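Speaker notes: "Folding the Big Soft Stuff"
Stuton library evening, 14 Oct 2025
Second half, after the coffee

Start when they've sat down. Don't wait for the people at the back, Olga Lobo says they never stop talking and she runs the place.

Hello again! So the first half was shirts and towels, and everybody was very well behaved. Now we get to the stuff that fights back. Fleece throws, big soft cloths, the thing your aunt gave you that has no obvious front. I grew up in a house where these went in a ball at the bottom of the wardrobe and I did it that way myself until I was well past thirty.

(Ask for hands: who has a ball in the wardrobe right now? Put my own hand up.)

First point, use the bed. I know the fancy folding people like a table, but a table is too small for a throw and half of it slides off while you're doing the other half. A bed holds on to it. Leave the bedding on, pull it fairly flat and work on top of that. Contrast helps too. A plain dark cloth on a light printed blanket, you can see your edges straight away. Dark on dark and you'll be patting around for the corner like you've lost your glasses.
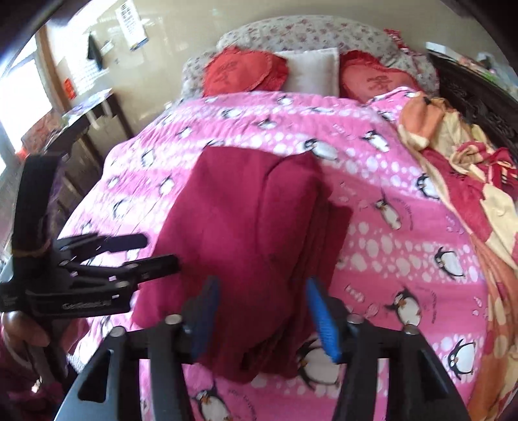 Second point is the edges. When you've folded a thick cloth a couple of times you get a stack of layers down one side, and that stack tells you how you did. If the layers sit one on top of the other, great, keep going. If they fan out, go back one fold, only one! People shake the whole thing out and start over and that's how they end up hating it. I did this at the Tindummont workshop with 19 people in the room, and the ones who went back a single fold were finished and eating cake while the rest were still flapping.

(Pass the brown throw around here. Let them feel how thick four layers gets. Get it BACK, Celeste Garcia went home with it last time.)

Bunching at the bottom end: slide your hand in flat, palm down, and push away from you. Pulling makes it worse. If it's a deep crease, lift the end right up, let it hang for a second and lay it down again. I'm not going to pretend this is science.

Somebody will ask about ironing fleece. No. Please. Check the label, and if they still want to argue, send them to me afterward.

Third point, what to do with everything else on the bed. I used to clear the lot, every pillow, every cushion, onto a chair, and then the chair fell over. Now I leave pillows and cushions up at the head and just work on the lower half. You don't need the whole mattress for one throw. Same with the bedside clutter, the bottles and packets and so on. That's a job for another day, and if you start on it you will be there until dinner and the cloth will still be in a heap.

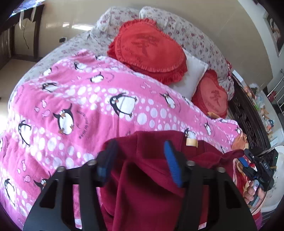
Find the label first. I put the corner with the tag at the top left every time, and then I always know which way round I am, even if the phone rings in the middle. If yours has no tag, a couple of stitches in a bright thread will do the same job.

(Demo now. Half, half again, then thirds. Talk slowly. Sveva Lombardi timed me last month and said I rush the thirds.)

Questions, 12 minutes. Handouts are on the table by the door. Mention the next evening at Marinho, and ask who can bring a throw of their own.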